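Brenholm Cell Set-up Guide
Section 6: Simulation check before first run

6.1 When this section applies

Complete this section every time a new part program is loaded into the cell controller, and again after any change to the gripper, the fingers, the wrist camera position or the fixture. A program that passed last month on different fingers has not passed.

You need a login with Planner rights, the current cell model from the Tretstead share, and the cell sheet for the part. If the cell sheet is missing, stop and ask Nikola Kozłowski for a copy. Do not build one from memory.

CAUTION: Do not run this section with the real arm powered. The planner and the controller share one address, and a program sent to the wrong one will move the arm.

6.2 Load the model

1. Check that the main isolator is off and your own lock is on it.
2. Start the Nido planner and choose Simulation Only. The title bar turns gray.
3. Open the cell model. The model number must read 1,242. Any other number is an older layout.
4. Load the part program. Wait for the status line to say Ready before you touch the speed setting.
5. Set the speed limit to 400 mm per second. Leave it there for the whole check.
6. Turn shadows on in the view menu.

Note: Loading takes over 6 minutes on the older workstations. The progress bar stops near the end. Let it finish.

6.3 Check the wrist view

The wrist view is a wide round picture with black corners. Straight edges may look bent and shapes may seem to taper. Do not measure from it. Use it to look for things that are in the wrong place, then measure in the side view.

1. Step the program to the first hold point.
2. Open the wrist view and wait for the picture to settle.
3. Find the black border of the perforated plate and follow it along the top and down both sides. Nothing on the gripper may cross in front of the plate's holes.
4. Find the two small pale tabs at the top corners. If you can see only one, the model has loaded with the wrong plate.
5. Look past the plate to the large perforated surface and its pale rim. Both sides of the rim must be in view.
6. Save the view under the program name and the hold point number.
7. Step to the next hold point and repeat.

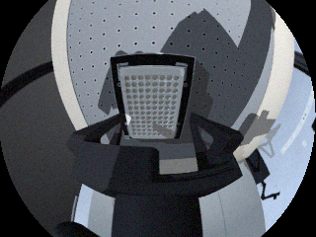
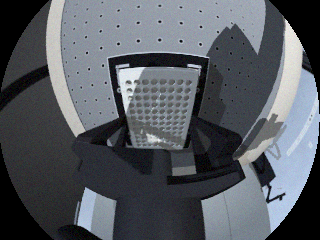 Wrist view in the planner, shadows on.

8. When all hold points are saved, go back to the first and open the side view.
9. Use the Distance tool between the fingers and the nearest rim. Write the smallest value on the cell sheet.
10. Compare that value with the limit on the cell sheet. If it is smaller, the program fails. Do not change the limit to suit the program.

CAUTION: Shadows in the planner come from one fixed light. They do not show clearance. Two parts whose shadows meet may be well apart, and two parts whose shadows stay separate may be touching. Always use the Distance tool.

6.4 Check the stops

1. Run the program from the start at the set speed.
2. Press Stop in the planner during an approach move. The arm in the model must halt and the status line must say Held.
3. Press Resume. The arm must not move until you confirm a second time.
4. Repeat steps 2 and 3 during a retract move.
5. Open the simulated gate. The result must be the same as for Stop, with the gate symbol in red.

If the arm moves after a single confirmation, close the planner and report it to Nighat Dhanial. Do not try the program again until she has cleared it.

6.5 Records

Keep the saved views, the completed cell sheet and the planner log together in the program folder. The log holds 2,000 lines and then overwrites the oldest, so export it before you start another program.

The person who wrote the program may run this check but may not sign it off. A second person with Planner rights opens the saved views, repeats one distance measurement of their choice and signs the sheet. On a night shift with only one planner on site, the program waits until morning.

Note: Sheets from the Malinowski line use the old form, with the distance and the limit in one box. Write both values with a slash between them, distance first.

6.6 What the check does not cover

The model contains the arm, the gripper, the fixture and the fixed parts of the cell. Air hoses and loose cables are left out. These are checked by eye at the cell, at reduced speed, following Section 7. A signed simulation sheet does not permit full speed.

Before you remove your lock, close the planner and make sure the controller shows no program in the queue.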